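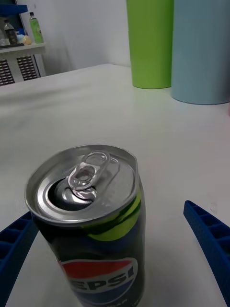

Ridwan Tambunan
Head of Demonstrations, Dustby

16/08/2024 - I've been itching to share this one! Starting now, Dustby is opening its Drelitz teaching kit to anybody who wants to show a robot a job instead of writing code for it.

My own favorite lesson is the soda can. You take the controls from a chair across the room, steer the two blue fingers in on either side, and try to be gentle. An opened Pepsi with the tab standing up is a lot less forgiving than a sealed one (ask my shoes). The wrist camera looks down over the lid, so you drive by what the gripper sees, and the arm records every little nudge and second thought along the way.

Don't like remote control? Grab the arm and walk it through by hand. I go back and forth between the two - by hand for big sweeping moves, remote for anything fussy near the fingertips.

We've been at this since February with our friends at Barrera, and between us we've recorded 1919 demonstrations, plenty of them clumsy. We kept the clumsy ones too, labeled as such, and they come with the kit.

The first 32 kits go out to schools and small workshops. Each one includes 3 practice tasks and 14 days of live help from my team, me included. Our partner Trurkska is handling shipping.

Want one? Write to the Dustby demonstrations desk and tell us what you'd teach it first. I read every single note!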